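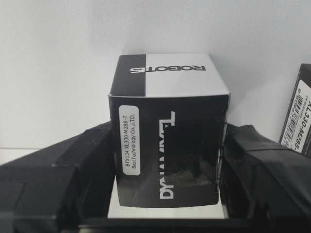

Report Buttons That Report to No One

By Naomi Okoth

I pressed the report button on a video ad in July. The ad was for a phone game, and it showed a man being beaten in a parking lot, in more detail than I would expect from a game meant to be about matching fruit. It ran before a video on how to fix a dripping faucet. My nephew was sitting next to me. He is seven.

The report form gave me a list of reasons. I picked "violent or graphic," typed two sentences in the box, and sent it. I got a message thanking me for helping keep the community safe. I have now seen the same ad five more times, twice on the same day, and I have reported it every time.

I think the way video sites handle complaints about ads is bad on purpose, or at least bad in a way that suits the people running them. I also think it could be fixed without much trouble.

Start with what the form asks. On Jarix, which is where I watch most things, the form doesn't ask you which ad you mean. It assumes the ad you were watching when you opened the menu. If the ad was six seconds long, and most of the worst ones are, it's over before you can find the menu, and you end up reporting the next one. I did this once to a mattress company. I have nothing against the mattress company.

Then there is what happens after. A report about a video made by a regular user gets a case number. You can look it up. It might say "no action taken," but at least it says something. A report about an ad gets the thank you message and that's the end. There is no number and no page where it is listed. I wrote to support to ask why and received a link to the help article on how to report an ad.

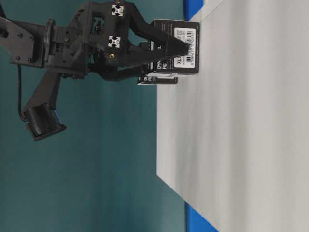 The difference matters, and it isn't hard to guess where it comes from. A person who uploads a video is a user, and there are millions of them. Someone who buys ad space is a customer. When a small channel uses one bad word in the first half minute, its income for that video is cut the same day. When an advertiser shows a beating to a child, the ad keeps running until the money behind it is spent.

I know the usual answer, which is that there are too many ads for people to look at. I don't accept it. The same company checks every upload for eight bars of a pop song. It can find a tune hummed in the background of a birthday party. If it can do that for record labels, it can have somebody look at an ad that has been reported more than a handful of times.

Some smaller sites already do better. Cotetti, a site for craft and repair videos, keeps a public log of ad complaints. Last year it listed 2,928 of them. Of those, 590 ended with the ad being taken down, and the log gives the reason for each one. I read through a fair part of it one evening. Many of the complaints were silly. One person had reported a soup ad because they didn't like the soup. But the silly ones were answered too, usually in a line or two, and the average wait was 21 hours. Cotetti is not a rich company. It made this a job and gave the job to people.
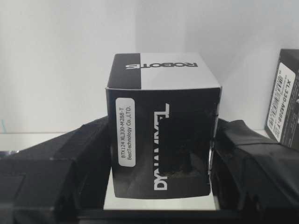
The other answer I hear is that I should pay for the version without ads. I have friends who say this as if it settles the matter. It would fix my own problem, and I might do it in the end. It would do nothing for the kid down the street watching on an old tablet, and he is the one who will see the most of these ads, because the households that pay are gone from the pool and the cheap ads go to whoever is left. I don't like the idea that being left alone by the ugly stuff is something you buy by the month.

I would ask for three changes. Give every ad report a number and a page. Let people pick from the last several ads they were shown, so they can report the right one. And when an ad passes a set number of reports, pause it until a person has watched it from start to finish. Advertisers will complain about the pause. A company with a decent ad will lose an afternoon at worst.

Aaltonen, the browser I use at home, lets you save a list of the ads you have been shown, and it was that list that let me count my own reports. I would suggest turning it on if you have it. It's under the privacy settings, near the bottom. Keep the list and attach it when you write to support. You will probably get the help article back. Write again anyway, and put the earlier message underneath so they can see the date on it.

My last message to Jarix went out on August 19, 2023. I sent the list and the name of the game, and asked which person or team had reviewed the ad. I haven't had a reply yet.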